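Practice pads, tissue and the humble knot: notes for the Landari skills evening
1/31/24
By Carmela Cifuentes

Forty minutes, so keep the hello short. Thank the Kouris people for the room and the coffee. Ask for a show of hands: who has closed a wound on a practice pad this month? Who enjoyed it? (Wait for the laugh, then say I did, hugely, and I mean it.)

Open with the sock story. My first practice surface was a folded hockey sock pinned to a breadboard, and I still learned a decent square knot on it. Then someone handed me a proper piece of tissue and I had to start all over again! Everything I knew about tension was wrong. I was strangling every stitch.

So the first half is about reading what's under your hands before the needle goes anywhere near it.

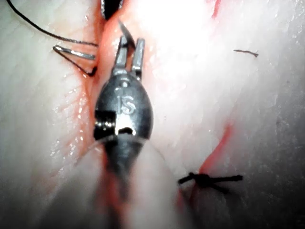 Surface first, tools second. I'd love everyone to spend a full minute just looking before they pick anything up. Which way does it stretch? Where does it pucker when you press beside the edge? Tissue has a grain to it, and your eye gets better at finding it the more you look. Point out the faint parallel lines running diagonally on both sides of the long red incision, and ask the room which direction they'd expect it to pull. Let them argue! Last November the arguing was the best part, and I cut it off too early.

Then on to bites. Same distance from the edge on each side, same depth, and let the curve of the needle do its job. If you're pushing straight through you'll feel it fight you. Turn the wrist. Say this twice, once with the hand demo.

Spacing: don't measure it for them. Have them close a short stretch by eye, step back from the table, look at it, and do the next stretch. It's amazing how fast that fixes itself.

Drink some water.

Second half is knots, my favourite bit, try not to speed up. Lay the first throw flat. Bring the edges together so they touch and stop there. They should meet like two people shaking hands, no squashing. Second throw goes the opposite way, and this is where grannies creep in, especially late in the evening when everyone's chatting. 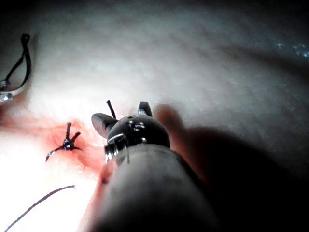
Snug, then check, then trim. Tails are a matter of local habit, and I'll get asked how long, so have an answer ready: long enough that the knot won't slip, short enough that they don't tangle in the next stitch. Whoever taught you probably has a firm opinion. Follow it while you're in their room.

If there's time, do the one-handed tie, slowly, with the thick coloured cord so the back row can see. Spare cord is in the blue Sterura bag.

Questions. Leave the pads out afterward, people always want another go.

Contact: Carmela Cifuentes, Cikley Skills Nights | © 2024 Cikley | Back to top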